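When Robots Come to Work: A Visit to a Bathroom Store

Have you ever wondered what happens to a grown-up's job when a robot comes along to help? It's a big question, and plenty of grown-ups wonder about it too, so let's go somewhere you might not expect and find out together. We're going to Wosetti, a store that sells bathtubs, sinks and toilets (lots and lots of toilets!).

Fitriani Subramaniam has worked at Wosetti for 11 years. When she started, everything was done by hand. If a faucet knob needed tightening, somebody got down on their knees and tightened it. If a customer wanted a different tub, two people had to lift and carry and puff their way across the floor, and at the end of the day their backs were sore.

Now the store is getting ready for automation. That's a long word, but all it means is letting a machine do a job, or a piece of a job, that a person used to do. The trouble is that a robot doesn't know a knob from a spout until it has been taught. So people show it how, using grippers they hold in their hands. A gripper is a bit like a big pair of tongs, with jaws that open and close. The checkered cubes on the grippers help a computer work out exactly where each one is, and later a robot can learn from the way the person moved. 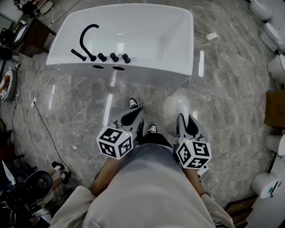
Teaching takes patience. You have to do the same small thing over and over, a little differently each time, the way you practiced tying your shoes. By October, Fitriani and her coworkers had done 2,476 practice turns, and she says her hands knew the job so well that she dreamed about faucets.

Was she worried about the robot? Yes, at first she was, and that's all right - new things at work can feel scary. She asked her boss what would happen to her job, and they had a long talk about it. Some of the bending and reaching will go to the machine. Fitriani will spend more time helping families choose a bathroom, and she is learning how to check the robot's work too.

Not every workplace does it so kindly, and sometimes jobs do go away, so it's good for workers to ask questions early. Do you know a grown-up whose job has changed because of a machine? Ask them about it at dinner tonight!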